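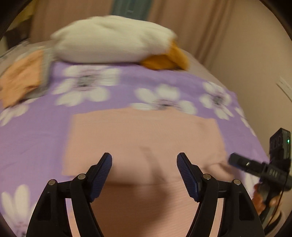

Why Do We Have to Sleep?

Every kid I know has asked this one, usually at bedtime, usually while hanging upside down off the mattress. I asked it too. It feels like a big waste of time, doesn't it? You could be drawing, or finishing your chapter, or teaching the cat to shake hands (I tried this for a whole summer and the cat won).

So I went and read a lot about sleep, and I have to tell you, it's busier in there than you'd think.

Your brain stays on

When you fall asleep, your brain doesn't switch off like a lamp. It works through the night in stages. First comes light sleep, when a creaky door can still wake you up. Then comes deep sleep, and that's when you're really gone — somebody could carry you in from the car and you'd never know about it. After that there's a stage called REM, short for rapid eye movement. Your eyes dart around under your eyelids and most of your wildest dreams happen.

Then you go back around and do it again, several times before morning.

Sorting the day

Think about everything that happened to you today. What you ate, the song stuck in your head, the spelling words, the color of the bus driver's hat. Your brain can't hang on to all of that! While you sleep it seems to go through the pile, keeping some things and letting others fade. Scientists are still figuring out how it picks. It's one reason a piano piece you kept messing up can feel easier the next day.

Growing and fixing

Your body makes a lot of its growth hormone in deep sleep. That's a kind of message that travels through your blood and tells your bones and muscles to get bigger. Scraped knees get some of their mending done at night, too. Kids in grade school need nine to twelve hours, and grown-ups need at least seven. My neighbor Covadonga Olmedo gets up at 4 a.m. to bake bread, so she's in bed before most second graders.

What about animals?

Oh, this is my favorite part. Dolphins sleep with half of their brain at a time, so the other half can remember to come up for air. Horses can doze standing up because their legs sort of lock in place. Little brown bats can snooze for most of the day and night, and giraffes get by on very little. Ducks sleeping in a row will sometimes have the one on the end keep an eye open.

What if I can't fall asleep?

It happens to everybody. Screens are bright and exciting, so put them away a good while before bed. A room that's cool and dark helps. If your head is full of thoughts, try counting backward from 100, slowly, one number for each breath out. I hardly ever get past 60. And if you're having trouble night after night, tell a grown-up, who can ask your doctor about it.

Words to know

REM: the stage of sleep with lots of dreaming
Hormone: a message your body sends through your blood
Nocturnal: awake at night and asleep in the day, like most owls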